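Re: [kaltolier-users] planner keeps picking the wrong approach side

On Saturday the Dasstead bench list member wrote:
> We're on the Kaltolier planner with the stock grasp sampler. When two
> objects of the same kind sit close together, the target flips between
> them from one cycle to the next and the arm dithers. Is there a setting
> for this or do we have to patch it?

Hi all,

Oh, I know this one! We fought with it for a good chunk of February. There's no setting, but you don't need to patch the planner either. The flip comes from the detector handing out fresh IDs every cycle, so the planner thinks it's looking at brand new objects and re-scores everything (and with two tennis balls the scores are nearly the same, so it's a coin toss).

We put a little tracker node in between, called Tremine, that hangs on to an ID as long as the object stays within 3 cm of where it was. It also has to survive the gripper getting in the way, and that took me longer than the rest of it put together. With the fingers down next to one ball, the detector only gets part of it, and the other one suddenly looks like the better pick.
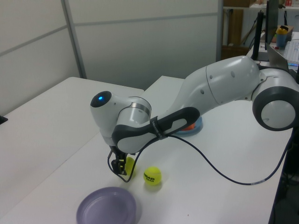 What to change

1. Run the tracker at the detector rate, not the control rate. Ours was at 200 Hz for a while and just chewed CPU.
2. Set hold_cycles to 9. With 2 it dropped the target as soon as the wrist came down.
3. Lock the target ID once the approach starts, and only release it on a grasp result or a timeout.
4. Turn off re-scoring in the sampler, or it'll happily ignore your lock!

I pushed the node to the Tymoshchuk branch, config file included. If you try it with three or more objects let me know, I've only run it with a pair so far.

Cheers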